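Section 4: Your first shift alongside the arm

Right, so you've read the safety section (please go back if you skipped it, Fulgencio Salinas wrote it and he does ask questions!) and you've got your pass for cell 2. I was on the hand-sorting bench at Goltine for years before the arm came in, and I'm writing this bit as the person who had to learn it from scratch, with no robot background at all. If you can work the label printer you can work this.

What used to happen is that two of us stood at the bench for a whole shift, picking coloured bars out of a metal bin and setting them out for packing. Now the arm does the reaching and you do the looking, the filling and the deciding. You'll walk about more and bend less. Your back will thank you, though your feet might not at first.

4.1 Before you start

1. Sign in on the cell sheet. Write your name in full - we have had some very creative initials.
2. Check the last shift's notes. If Liv Rustad was on before you they will be long, and worth reading.
3. Walk round the outside of the cell. Look for tools, gloves, cups, anything that wasn't there in the training photos.
4. Check that the bin is held firmly. Give the clamp handle a push with your palm. If it moves at all, tighten it and push again.
5. Look along the cables from the arm down to the gripper. They should hang in easy curves. A tight or twisted one means you stop and call maintenance.

Caution: never lean over the bin to check a cable while the arm is enabled. Disable it from the handheld controller first, then look.

4.2 Filling the bin

1. Disable the arm and wait for the controller screen to tell you so.
2. Tip the bars in gently from the low side. No throwing, please.
3. Spread them out with the plastic rake. A few touching each other is fine, a heap is not.
4. Take out anything chipped or bent and put it in the returns tray.
5. Step back behind the line and say "clear" out loud, even if you're on your own. It feels daft for a week and then you don't notice.

Note: Yook, the picking software, copes with mixed colours in the same bin. You don't need to sort them first. I did this for my whole first fortnight and Joelle Sabbagh was too polite to stop me.

4.3 Starting a run

1. Pick up the controller and choose job 481 for mixed bars. (Job 678 is the old single-colour one. It still works, but it's slow, and we only use it for the Flindness orders.)
2. Keep the speed on low for the first few picks and watch the fingers close on each bar.
3. If the grip looks square, bring the speed up to normal.
4. Hang the controller back up where you can reach it. Not on the floor!

4.4 When it misses

It will miss, mostly when a bar is lying tight against another one or up against the side of the bin. The arm gets 2 tries at a bar and then moves on to a different one. Let it. Everyone's first urge is to reach in and nudge the thing straight, and I had that urge for months after more than ten years of doing it by hand.

1. Wait for the arm to finish its round and park.
2. Disable it.
3. Move the awkward bar to the middle of the bin with the rake.
4. Say "clear", enable, and carry on.

Caution: three parks in a row without a pick is a fault. Write down the code on the screen and ring Guadalupe Solís in maintenance. Don't restart it to make the code go away.

4.5 What your day looks like now

People ask me this more than they ask about the buttons. There is still a second person on every shift, but they cover packing and checks as well, and you swap over at each break. Perla Nava does the rota, so go to her if the swaps aren't happening. The standing-still part of the job is the bit that takes getting used to, and I'd say bring a stool for the quieter runs, just keep it behind the line with the rest of your things. 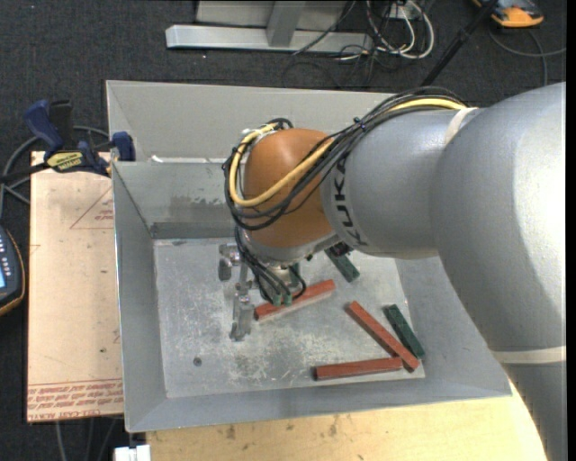 The swaps matter more than they sound, by the way. After an hour of watching the same arm your eyes slide off it, so if your partner is late back from break, park it and go and find them.

Related sections
Section 3: Safety and the cell line
Section 5: Packing checks
Section 6: Fault codes
Tristico rake and tray spares list

2 comments

Goltine cell handbook | Contact the cell team | Back to top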